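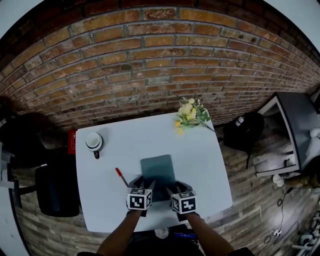
Tablet, pen and cup on a white table.

Reading Popular Fiction
Handout 4: The invented place

Reading for this unit: Dunleavy, chapters 1 to 9, and the first 50 pages of The Brullov Inheritance. Both are in the course pack. Page numbers below refer to the course pack and will not match other printings.

1. Where we are

Last unit dealt with narrators who hold something back. This unit deals with setting, and in particular with towns and countries that are not on any map. The two novels handle this differently. Dunleavy is a small-town mystery and the town gives the book its title. The Brullov Inheritance is a family saga set in Wolis, a mountain country with its own currency, church and railroad.

2. Terms

Closed setting: a place the characters cannot easily leave. The island in a murder mystery is the usual case. Dunleavy becomes one in chapter 6, when the bridge goes out.

Borrowed setting: an invented place built from the habits of a real region. Readers fill in the weather, the food and the accents themselves.

Anchor detail: a small fact repeated often enough that the reader starts to rely on it. The ferry bell in Dunleavy rings at the end of every chapter but one. Find the chapter where it does not ring and note who is in the room.

3. Dunleavy

The population sign says 2691 in the opening paragraph. It is repainted in chapter 8 and the number is not given. Several students in past terms read this as a mistake by the author. Look at the paragraph again before you decide.

Note how little we are told about the layout of the town. We get the harbor, the bank, the Alta Hotel and one long street. Most of the action takes place indoors. Compare this with the amount of space given to the hotel, where even the back stairs are described twice.

4. The Brullov Inheritance

The family tree at the front covers 200 years. You do not need to memorize it. Mark the three people who appear in the first section and ignore the rest for now.

Wolis is introduced through a customs form. The traveler has to declare 26 kinds of goods, and the list takes up most of page 11. Some items are everyday and some have no meaning to us yet. Read the list slowly. At least two of the items come back in the later sections.

The language of Wolis is never translated. Context is usually enough, but keep a note of any word you cannot work out and bring it to the discussion section.

5. Questions to prepare

What would change in Dunleavy if the town were a real one?
Which character in Brullov knows Wolis least well, and how does the author make use of that?
Choose one anchor detail from either book. Where does it first appear, and when did you first notice it?

6. Written work

Two pages, double spaced, on question 1 or question 3. Quote from the text at least twice and give page numbers. Papers are due at the start of the discussion section. The next reading is the rest of Dunleavy, so do not look up the ending.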